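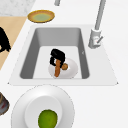 Side camera A, kitchen sink scene, food on the plate in the basin

Community > Simulation > Grippers and cameras > Question

Latest Unanswered Tags Members Search

Which camera should I keep when I compare two grippers at a sink?

Asked by Hatice Ertürk, February 16, 2022

Hello everybody. I am comparing two grippers in simulation before our lab in Mistcombe decides which one to buy. One is the Flestau two-finger gripper, the other is the older Idbridge model that we already have on the real arm. The arm and the controller are the same for both (Mabuza controller, default gains, I changed only the tool weight).

The task is taken from a kitchen. There is a sink in a white counter, a plate lies on the floor of the basin, and the arm must work inside the basin without hitting the walls. In some episodes there is also food on the plate or near it. I wanted the sink because the sloping walls are difficult for a wide gripper, and on a flat table both grippers looked equally good to me.

I record from four cameras: side A, side B, front and wrist. One episode is 1000 steps. The policy that I train takes the images as input, and with four cameras the training is too slow on our machine. I want to keep two. My question is which two, and if the choice of camera can make the comparison unfair for one of the grippers.

What I know until now:

- Side A looks down into the basin and shows the plate well. But it is a small plate in a big white picture, and dark things on it become one dark shape. In the image at the top of my question, the black shape over the plate is hard to separate into parts even for me, and I made the scene.
- Side B also looks down in the basin, with the faucet on the left. I did not use it much yet.
- The wrist camera is good when the gripper is close and bad when it is far. The Flestau has longer fingers so they cover more of the wrist picture. This is the thing I am worried about for the fair comparison.
- The front camera I took from the example that comes with the scene. I did not change its position. It gives me this in many of the episodes:

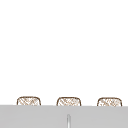
What I tried already

I trained with side A and front together, then with side A and wrist. Side A and wrist was better for the Idbridge. For the Flestau there was no difference that I can trust. I was surprised, I expected that the front camera would at least help with the height of the gripper over the counter.

I also tried to reduce the image size and keep all four. Then the training is fast enough, but the fingers are only a few pixels and the closing became very bad with both grippers.

If somebody did such a comparison before, please tell me also how you decided what is a failed grasp. At the moment I mark it by hand and I am afraid that I am more kind to the new gripper.

Thank you in advance, and sorry for my long text.

Tags: gripper-comparison, camera-placement, sink, mabuza

3 replies, sorted by votes

Riaan Buthelezi wrote (accepted)

Hello Hatice, I did something similar last October with a different arm, so I will answer from that, and also I opened the scene file you attached.

First, the front camera. Take it out, or move it. In your picture I see a white wall, the row of three woven baskets, and a band of gray along the bottom with a thin upright piece in the middle. The inside of the basin is not in it and the gripper is not in it. A network can learn very little about your task from this. It is possible that it even does harm, for the encoder spends its capacity on a picture that stays almost the same. I do not say that the front camera is a bad idea in general. For work on a shelf behind the counter it would be the first one I keep. But your work is down in the basin.

If you want to repair it, raise it and pitch it down. Try to have the back edge of the sink in the upper third of the picture. Then you must check that the faucet does not stand in front of the plate. When I did it, I lost an afternoon to that.

Second, side A against side B. I would look at both for the same step of the same episode before deciding, and I would do it for the moment when the gripper enters the basin, since this is the part where your two grippers are different. The body of the gripper is black in your scene. Against the white counter and the gray walls that gives you good contrast, and this is lucky. The trouble starts when the fingers are partly hidden by the body.

In side B I can find moments where the gripper hangs over the right wall of the basin, with the plate free to its left. You can judge the distance between the two:
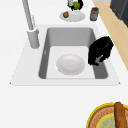

and from such a view the policy gets two useful things, where the plate is and how much room remains at the wall. My own results were best with one fixed view like this plus the wrist. I kept the fixed one at the bigger size and made the wrist image smaller. You do not need the same resolution for both, many people forget it.

One more remark on side B. Look how small the visible gray finger part is compared with the black body. If your Flestau has longer fingers, it will have an advantage in the side view and a disadvantage in the wrist view. So the choice of camera can change your result, the answer to your second question is yes. What I would do is to report the comparison two times, once with side B only and once with side B and wrist. If the same gripper wins in both, you can sleep well. If not, you must say in your report that it depends on the camera, and this is also a result.

For the failed grasp, please do not mark by hand. In simulation you have the object pose for free. I used a simple rule: after the fingers close, the object must be higher than its start height for 9 steps in a row, and no contact with the basin wall in these steps. Everything else is a fail. You can argue with the rule but it is the same rule for both grippers. Write it down before you run.

Please also check the friction of the finger pads in both gripper files. In my case one file had a value and the other one had nothing, so the simulator put its own default. My first comparison was a comparison of two friction values and I had to throw it away.

Comments on this reply

Hatice Ertürk: Thank you very much, this is more than I hoped for. You are right about the friction, the Idbridge file had no value. I run everything again now.

Riaan Buthelezi: Good. Run the same seeds for both also.

Bongani Botha wrote

just use the wrist camera only. works for me

Comments on this reply

Annatjie Matlala: On which task? With a wrist camera only, the start of the episode is a problem if the plate is not in view.

Bongani Botha: pick from a bin. start pose always over the bin

Annatjie Matlala: Then it is a different case, I think. Hatice starts from the side of the sink.

Zodwa Mofokeng wrote

I agree with Riaan for the most part. I want to add how you can test a camera without training anything, as this saves a lot of time.

Take one camera. Take the saved images from one episode, and compute for each pixel how much it changes over the episode. Make a picture from this. Where it is black nothing changes, where it is bright something moves. If the whole picture is black except some noise, the camera gives you nothing for this task. I ran it on the 254 episodes that Hatice shared in her attachment. For side A and side B the bright area is over the basin and next to it, as one would wish. For front the map is nearly black in most of the episodes. I put one front image from her set so that others can compare it with the one in the question.
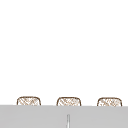

Front camera again: baskets at the wall, the end of the faucet stem at the bottom

If you put this one and the one from the question next to each other, you need some patience to find what is different. The baskets sit a little differently from left to right and the upright piece also, this is all I found. So I guess that the camera position is randomized a small amount between episodes. Hatice, can you look in your config if this is on? If it is on for the front camera it will be on for the sides too, and then your pixel change between episodes is partly from the camera and not from the arm. Inside one episode it does not matter.

For the training itself I would keep the randomizing on, but use the same list of camera positions for the Flestau and for the Idbridge. If each gripper gets its own random positions you need many more episodes until the difference is clear. I needed over 3000 when I did it in the careless way.

About the controller. You say default gains with Mabuza and only the tool weight changed. I would also change the tool center point. With the longer fingers the point between the tips is further from the flange, and if the file still has the old value the arm goes too deep in the basin. It then looks like the gripper is clumsy near the walls, and it is the wrong number in the file. I do not know if you did it, you did not write it, so I only mention it.

And a small thing for later: when you go to the real sink, a steel basin will give you reflections that you do not have in this scene. The walls here are plain gray and the light is very even. I would train with some variation in the light already now.

Comments on this reply

Hatice Ertürk: Yes, the randomizing was on, I did not know. It came with the example. The tool center point I changed for the Flestau but I see now that it was in the wrong direction by sign. I am a little ashamed.

Zodwa Mofokeng: It happens to all of us. Was the arm stopping too high then?

Hatice Ertürk: Yes, too high, and I thought it was the camera. I will keep side B and wrist, and write the numbers here when both grippers are finished.

Annatjie Matlala: Please do, we have the same choice to make in our group, but with mugs.

Contact us | Rules of the community | Copyright 2022 | Back to top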